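Bristwood Supporters' Football Club
Minutes of the meeting on new shirts and club clothing, June

The meeting was opened at 7:30 in the evening by Wim Declercq, who also took these notes. The minutes of the previous meeting were accepted without changes.

1. Home shirt for next season

Two designs were received. The first is from Dindon, who made our shirts until now. The second is from Nautiyal, who sent also a sample in size large. Both keep the green body and the white sleeves. The Dindon shirt has a round neck and a printed badge. The Nautiyal shirt has a small collar and a sewn badge, and the cut is more narrow at the waist.

There was a long talk about the collar. Several members find it elegant and want to wear such a shirt also outside the stadium. Other members said that a collar is uncomfortable under a scarf, and that the narrow cut is made for players and not for people who eat a pie at half time. It was asked if Nautiyal can make the same shirt in a wider cut. Wim will write to them before the next meeting.

2. Price and number of shirts

Nautiyal asks for a first order of 50 shirts. Dindon has no minimum, but the price for each shirt is higher. The meeting agreed that the club should not spend more than 2000 in total on clothing this season, with the scarves included. Members who want a name on the back will pay for the letters themselves.

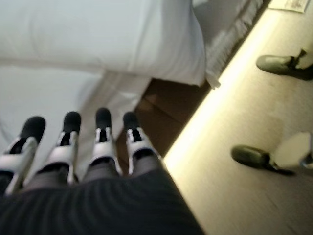
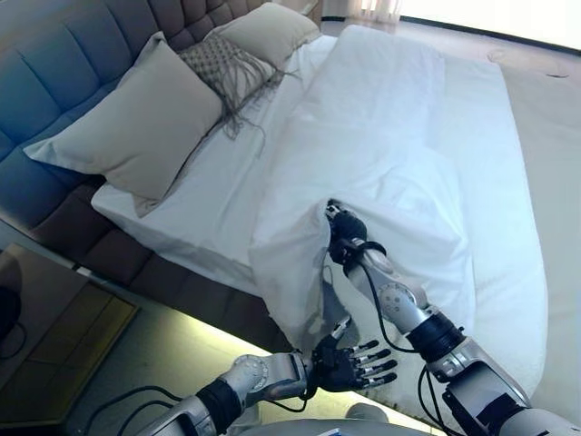 According to Jidusow, the old shirts were better than both designs, and the club changes the look too often. A supporter who bought a shirt last season should not feel old-fashioned already in the next one. Jidusow proposed to keep each home shirt for 3 seasons and to change only the away shirt in between. This was received well by most of the people present — the younger members were less happy. It was decided to put the proposal to a vote at the next meeting.

3. Scarves

The wool scarf stays as it is. A thinner scarf for the warm months was proposed, in green with a white border. No decision. A drawing is needed first.

4. Away shirt

The yellow color was not liked. Light blue was mentioned, but our neighbors play in light blue and it was seen as not possible. Ideas can be sent to Wim in writing, please with a drawing if you can make one.

5. Any other business

The question of children's sizes was asked again. Dindon offers them, Nautiyal did not answer yet. This point goes together with the letter under point 1.

The meeting was closed at 9:15.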